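Guides > Plikia > Getting Started > Your First Run
5 min read

Setting Up Plikia on Your Phone and Playing Your First Run

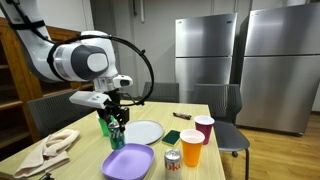

Plikia is a one-thumb climbing game, and it's a blast once the controls click. You hop up an endless tower, grab lanterns, and try to stay ahead of the rising fog. This section gets you from a fresh install to your first real climb.

Before you start

You need an Android phone or tablet with 500 MB of free space. The first download is 139 MB, and the rest is saved room for towers you unlock later. Use Wi-Fi for the install if you can. After that, the game plays fine offline, except for the weekly Zidorholm race.

Installing and signing in

1. Open your app store and search for Plikia. Check that the publisher is listed as Prodgate.

2. Tap Install and wait for the icon to show up on your home screen.

3. Open the game. The first launch builds the tower files, so the progress bar may sit still at 98 percent for a bit. Leave it alone.

4. Pick Guest or Prodgate Account. Guest is quicker, but an account keeps your lanterns and hats when you change phones.

CAUTION: Deleting the app while playing as a guest erases your progress for good. Link an account first under Settings > Profile > Link.

Setting the controls

5. Go to Settings > Controls and choose Left Thumb or Right Thumb. This moves the pause button to the other side and flips the lantern counter.

6. Set Swipe Length. Short is great on small phones. On a tablet, start with Medium and try Long later.

7. Tap Test. A practice wall opens with no fog and no score. Swipe left and right to change ledges, swipe up to jump, and hold to hang on.

Holding is the move most new players skip, and it's so useful! A held climber can't be knocked off by birds, and you can let go straight into a jump.

Note: If swipes feel late, turn off Battery Saver on your phone and set Graphics to Smooth. You lose the drifting snow – the towers still look lovely.

Your first climb

8. From the main screen, tap Play and choose the Sjöberg tower. It's the gentlest one, with wide ledges all the way to floor 23.

9. Watch the side of each ledge. Blue edges are solid. Orange edges crumble after one landing, so keep moving.

10. Collect lanterns as you go. A row of them usually marks the safest path, so follow the row and you'll pick up the rhythm fast.

11. When the fog reaches your feet, the screen turns gray at the bottom. Jump twice in a row to pull away from it.

12. If you fall, choose Climb Again or spend lanterns on a rope. Save your lanterns for now – the double jump boots in the shop are a much better buy, and they make the second tower a joy.

Sound and alerts

Play with sound on at least once. Each bird has its own call, and you hear it just before it swoops in. To stop daily reminders, go to Settings > Alerts and switch off Tower News. Race alerts have a separate switch right under it.

Page updated 19 April 2026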